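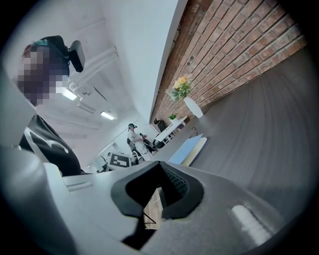 The slow soap of Tivcombe

In a small town with hard water, an old way to wash the face and hands is finding new customers

When I first moved to this country, I believed that I had suddenly become allergic to everything. My face was tight after each wash, my hands looked ten years older than the rest of me, and the soap I had brought from home made no foam at all. It only left a grey line around the basin. A neighbour explained to me that it was the water. I had never before thought of water as something that could be hard.

Tivcombe has very hard water, and it has been making soap in spite of this since 1841. The works stands behind the station, in a long brick building with a green door, and on boiling days the whole street smells of warm oil and a little of laurel. I went there on a Friday, when the bars are cut, and I was given a hair net, a pair of overshoes and a cup of very strong tea.

The soap is called Harawira. It is made from olive oil, coconut oil and a small part of laurel berry oil, boiled in an open pan and then poured out to set. After cutting, the bars are put on racks in the upper room, where the windows are open on both sides. They stay there for 5 months. When they go up they are a bright green, like young peas, and when they come down they are the colour of straw on the outside. If you cut one in half, the green is still there in the middle.

The waiting time is the expensive part. A bar that is sold too early is soft, it melts in the dish and is finished in two weeks. A dry bar is smaller and lighter, but it can last a household the best part of a season. The cutter who showed me the racks pressed her thumb into a new bar to let me see the mark, and then knocked an old one against the table. It sounded like a stone.

What hard water does to soap

Hard water carries calcium and magnesium, and these join with soap to make the sticky grey film that I knew so well from my basin. Some of the film goes down the drain and some of it stays on the skin. Many people feel this as dryness, and they answer it by washing again, with more soap, and the matter becomes worse.

The coconut oil in the Harawira bar is there to help with the foam. It cannot change the water, and the people at the works were quite open with me about this. Their advice was to use less soap than you think, to make the foam in the hands first and never rub the bar on the face, and to rinse for longer. The water should be lukewarm. They also said that if your skin is very dry or broken you should leave soap alone and ask a pharmacist, which I thought was a fair thing to hear from people who sell it.

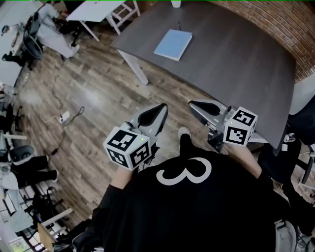 A gripper in each hand and a white number 3 on a black top.

I tried the bar at home for one month. In the first week I was not impressed. The smell is plain, something between a wood shed and a kitchen, and there is no silky feeling afterwards because there is no perfume or silicone to make it. In the second week I noticed that I was reaching for my hand cream only in the evening. My face I would call calm. It was still dry around the nose, and for this I continued with my usual cream.

Four kinds, and one that is always missing

The works sells 4 kinds of bar. There is the original, a version with more laurel (stronger smell, darker colour), one with ground oats for the hands, and a white one without laurel, which is called Clomholm after the village where the olive oil was once stored. The oat bar is the favourite of gardeners, and it is the one that is never on the shelf. When a new batch is ready, 700 bars are put out in the shop and the telephone begins to ring.

I asked why they do not simply make more. The answer was the racks. The upper room is full, and to dry the bars with heated air makes them crack at the corners – they have tried this, and they still have a box of the cracked ones, which the staff take home.

There is a competitor now, a bar named Prirkska, sold in a handsome tin and with a much finer foam. I bought one to compare. It is a pleasant soap and it smells of figs, and in my bathroom it was half gone after nine days. I will keep the tin for travelling.

How to keep a bar

Use a dish with holes or a wooden rack, and place it away from the shower stream. Turn the bar over in the evening. Two bars used in turn will last longer than the same two used one after the other, as each has time to dry. The small pieces at the end can be pressed on to the new bar while both are wet, and by the next morning they hold together.

The shop at the works is open in the mornings, and the entrance is by the green door. Bring a bag, as the bars are sold without any wrapping.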